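Larkard Update Reworks Crafting and Adds a Third Region

The August update for Larkard is out now on PC and consoles. It rebuilds the crafting menu, opens the Borngate region to all players who have finished the main story, and changes the way weapon parts are earned from hunts. The download is free for anyone who owns the base game.

Mornby, the studio behind the game, posted the patch notes in the morning and took the servers down for 3 hours to install the update. Play resumed in the early afternoon. Players who were in the middle of a hunt when the servers closed were returned to camp with the items they had used up on that hunt, but without any parts they had carved.

The largest change is to weapon crafting. Until now, every weapon in Larkard belonged to a single upgrade path, and a player who wanted to move from one path to another had to forge a new weapon from the first level. With the update, paths are joined at certain levels by what the game calls crossings. A weapon that reaches a crossing can move to a neighboring path and keep its level. The cost is one crossing token and the usual parts for the new path.

There are 21 crossings at launch. Most of them link the bone and iron paths, which share many of their early parts. The shell path has only a few, and the glass path has none. Glass weapons still have to be built from the start.

"We looked at where people were stopping," said Stellan Hovland, who leads the design of weapons and gear at Mornby. "A lot of players picked a path in their first evening, found out later that they wanted something else, and put the game down instead of starting over. We wanted them to be able to change their minds without throwing away the work."

Hovland said glass weapons were left out on purpose. Their damage rises sharply in the last two levels, and the team was worried that players would level up on an easier path and then cross over just before the jump. He said the studio may add a crossing early in the glass path later on, but there is no plan for one near the end.

Crossing tokens come from bounties in the second and third regions. A player can hold up to 30 at a time. Tokens cannot be traded or sold, and they are not for sale in the game's store. Anyone who had already finished the second region before the update will find a small number of them in the supply box at camp.

The crafting menu has been redrawn to go with the new system. The old menu showed one path per page. The new one shows the whole tree for a weapon type, with crossings marked as dashed lines. Selecting any weapon on the tree lists the parts still needed and the monsters that drop them. Parts can be pinned, and a pinned part shows up on the hunt board next to every bounty that could pay it out. Up to three weapons can be pinned at once.

Players can also preview a finished weapon before they forge it. The preview shows its look, its attack power and its element, and lets the player swing it at a dummy in camp. Trap kits and throwing weapons do not have a preview yet.

Borngate is the game's third region and its first one set underground. It is reached through a gate at the north end of the marsh, which had been closed since launch. The region is made up of flooded mine tunnels and two large caverns, and light is limited in much of it. Lamp oil is a new supply item that burns down during a hunt. Several of the monsters there are drawn to light, and a few will back away from it, so hunters have to decide when to keep the lamp lit.

The region has its own weather, in the form of rising and falling water. At high water, some tunnels can only be crossed by swimming, and heavy weapons cannot be drawn. At low water, those same tunnels are open to walk through and new gathering spots appear along the walls. The water level is shown at the camp entrance, and it changes during longer hunts.

Five new monsters live in Borngate, along with stronger forms of two from the marsh. Each of the new ones has a full armor set. The parts from the largest of them are used in the last level of most iron weapons, so players who had reached the end of that path will now see one more step on it.

A new town called Mercado sits just inside the gate. It works as the camp for the region and has a forge, a kitchen and a market. The market is the only place where players can swap spare monster parts for others of the same grade. Stock changes after every third hunt. Rare parts appear there from time to time, but the ones needed for final weapon levels do not.

Part drops have been changed in all regions. Before the update, each carve on a monster was decided separately, and a player could go many hunts without the part they needed. The game now keeps track of how many times a player has hunted a monster without getting its rarest part, and raises the chance a little after each hunt. The count goes back to zero once the part drops. Hunts made before the update do not count toward it.

Hovland said the change was the one players had asked for most. "Some people like the long chase, and the first drop will still feel lucky if you get it early," he said. "What we took out was the bad end of it, where somebody has fought the same monster for two weeks and has nothing to show for it."

The patch notes list 321 separate changes in total. Many are small fixes to text, sound and menus. Among the ones that will affect play:

Heavy crossbows reload faster while crouching, but the hunter can no longer roll straight out of a reload.

The long spear's charge attack now stops when it hits a wall. Before, the hunter would keep running in place until stamina ran out.

Poison on twin blades builds up more slowly against large monsters. The damage it does once it takes hold has not changed.

Food bonuses last until the end of the hunt, even if the hunter is knocked out once.

The net trap can be placed on slopes.

Hunting partners controlled by the game will no longer wake a sleeping monster unless the player attacks first.

The twin blades change has drawn the most complaints on the game's forum. Poison twin blades were the most common choice for group hunts, and several players wrote that the weapon now feels too weak on its own. Mornby replied in the same thread that it would look at hunt times over the coming weeks before making any more changes to them. Other players said they were glad to see more kinds of weapons in group hunts again.

There was also a problem with saved outfits. After the update, some players found that outfits using armor dyes had gone back to their default colors. The studio said the dyes themselves were not lost and could be applied again at no cost. A fix that brings back the saved colors is being tested. Until it is out, Mornby advises players not to save over an outfit that shows the wrong colors.

Players on consoles reported longer loading times when entering Mercado in a group of four. The studio has confirmed that issue but has not said when it will be fixed. Entering the town alone and then forming the group at the hunt board avoids the delay.

The update does not change the price of the game. A paid costume set went on sale in the store at the same time, with outfits based on the miners of Borngate. The outfits change only the look of the hunter and have no effect on armor ratings.

To reach the new region, a player has to finish the last story hunt in the marsh and then speak to the gatekeeper. Players who join a friend's hunt in Borngate without having done so can take part and keep the parts they earn, but they cannot enter Mercado on their own or use its market until they have cleared the story.

Mornby has said that the next update will be a smaller one, focused on group hunts. It is expected to add a way to search for groups by monster and weapon type, which is currently done by writing a note on the hunt board. The studio has not given a date for it.

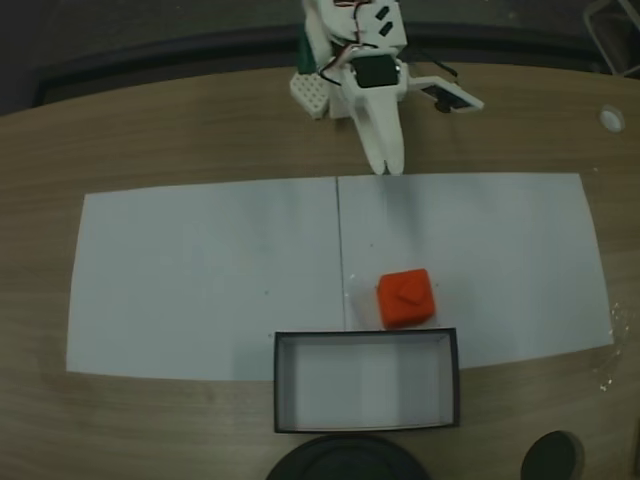

Can I move a glass weapon to another path with a crossing token?

Glass weapons have no crossings in this update, so they cannot be moved to another path, and weapons from other paths cannot be turned into glass ones. Crossing tokens work only on weapons that have reached one of the dashed lines on the new crafting tree.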